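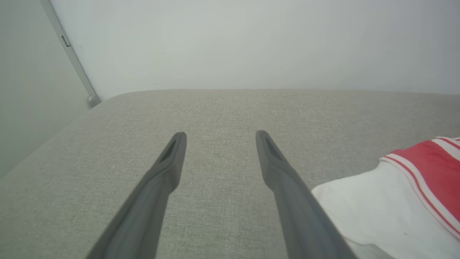
Open day, morning setup — 17/08/2024

Got in early with Bontu and had the arm up on its stand before the coffee was ready, which for us is close to a record. Lovard had asked for something visitors could follow without a talk first, so we stuck with laundry on the seat: clothes on the gray cushion, open gripper coming in from above, pick up, move over, let go. I had wanted to bring the cups as well, but Bontu talked me out of it and she was right, we would have spent the whole day wiping the floor.

The long fingers are on, the ones with the slots near the tips. Nadiia printed a spare pair at Sornoswood last week and they are in the blue tin under the bench if anybody needs them (please put the tin back!). Speed is set to 30 percent for the public and I would like it left there, even when the kids beg, and they will beg.

A white top with red and white trim went down folded for the warm-up. Folded things are kind to us, with a nice clear edge to go for, and I let it run a few times by itself while I hunted for the extension cord.

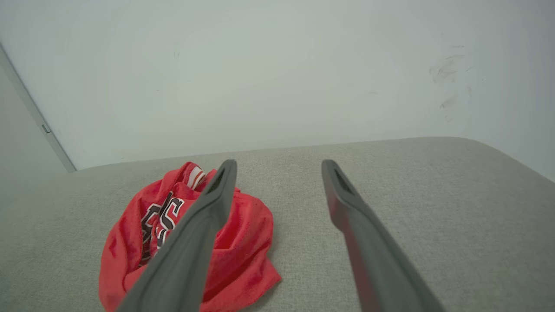 Afternoon, the Ditcombe group

We had 16 people from Ditcombe after lunch, mostly teachers plus a few of their older students, and they were a lovely crowd, the sort that leans in and asks what happens if you do it wrong. So we did it wrong for them. A red jersey left in a heap is a much harder thing to plan for than a folded shirt, and with the big outlined numbers broken up by the creases there isn't a lot to tell the software which way round it is. Osamu explained grasp points using his own sleeve and got a round of applause.

Score for the heap was 7 good lifts before the break. I didn't write down the misses, sorry Ming-te, I was talking. Most of them looked to me like the fingers closing too high and coming away with a pinch of cloth — worth trying a lower approach on Monday's list, or whenever we next have the stand free.

Still to do: send the slides to Ditcombe, order finger screws, ask Gaspard if the Chiba visitors in June left us their cable adapter.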